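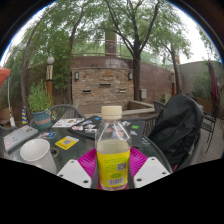

La table du jardin, côté maison : bouteille, gobelet et ordinateurs.

Journal de résidence, 4 décembre 2025

La présente entrée est consignée conformément à l'usage de la maison Skakov, qui demande à chaque résident de tenir un relevé suivi de ses journées et des lieux mis à sa disposition. La séance de travail s'est tenue au jardin, sur la table ronde à plateau de verre, le salon étant occupé par le rangement des archives de Flutmont. M. Recep Bozkurt m'avait précédée et avait déjà pris place.

Il convient de noter l'état de la table, dont il a été question à plusieurs reprises dans les entrées de juin. Le plateau est sombre et réfléchissant, ce qui rend la lecture d'un document posé à plat assez pénible dès que la lumière tourne. L'ouverture prévue pour le mât du parasol est libre. J'ai demandé à M. Paora Bolger s'il était envisageable d'y remettre un parasol. Il m'a répondu que la demande devait être adressée par écrit à l'intendance et qu'elle serait examinée avec les autres. Je l'ai donc rédigée sur place, en sept lignes.

Les ordinateurs portables sont restés fermés durant toute la première partie de la séance, selon la règle que nous avons adoptée pour les discussions préparatoires. Ils portent l'un et l'autre des autocollants, et M. Bozkurt m'a fait observer que l'on pourrait dater la carrière de chacun d'après son couvercle. Les documents de travail consistaient en une feuille imprimée de petites images, que nous avons commentée longuement, et en quelques cartes laissées sur le verre. Le gros sac noir est demeuré à l'écart, sur une chaise.

L'ordre du jour portait sur le catalogue Sutcliffe. Nous en sommes à la notice 787 et il en reste 14 à relire avant la remise du manuscrit. La discussion a porté principalement sur la longueur des notices. M. Bozkurt souhaite que celles-ci ne dépassent pas 200 mots ; je considère pour ma part que les pièces de vaisselle exigent davantage, en raison des questions de provenance et de décor. Aucun accord n'a été trouvé. Le point est reporté.

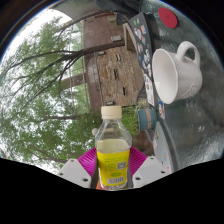
Une remarque s'impose au sujet des boissons. L'intendance avait recommandé l'usage exclusif de la vaisselle de la maison à l'extérieur, et cette recommandation n'est suivie qu'en partie. La tasse blanche à décor en relief appartient au service de la cuisine et doit y être rapportée en fin de journée ; les gobelets en papier, eux, sont simplement tolérés. Quant à la bouteille à étiquette jaune, dont le contenu est d'un jaune très pâle, elle a donné lieu à un échange un peu plus vif qu'il n'était nécessaire. M. Bolger estime que toute bouteille ouverte devrait être inscrite au nom de son propriétaire. M. Bozkurt juge la mesure excessive. J'ai proposé que l'on s'en tienne au bouchon : une bouteille rebouchée peut rester sur la table, une bouteille sans bouchon doit être retirée. Cette disposition a été admise à titre provisoire.

Je mentionne également la vaisselle Fleketti, puisque la question m'a été posée pour la troisième fois. Les pièces inventoriées sous ce nom ne sortent pas du bâtiment, même pour un déjeuner, et aucune dérogation n'a été accordée depuis mon arrivée.

La seconde partie de la séance a été consacrée à la relecture à voix haute. J'ai lu trois notices, M. Bozkurt en a lu deux. Les corrections portent sur la ponctuation et sur l'emploi du mot « gobelet », que nous avons décidé de réserver aux récipients sans anse. Le terme « tasse » sera maintenu partout ailleurs. J'ai reporté ces décisions sur l'exemplaire de travail et j'en ai informé M. Bolger, qui se charge de les transmettre à Flutmont.

À titre plus personnel, et bien que ce registre ne soit pas le lieu des confidences, je dois reconnaître que le jardin me convient mieux que le salon. On y parle moins bas. Les désaccords y durent moins longtemps, y compris celui qui concerne les notices de vaisselle, sur lequel j'entends néanmoins maintenir ma position.

Reste à faire : remettre la demande de parasol, obtenir de l'intendance un chiffon réservé au plateau de verre, reprendre la notice 787 dans sa version longue et la soumettre à M. Bozkurt sans commentaire.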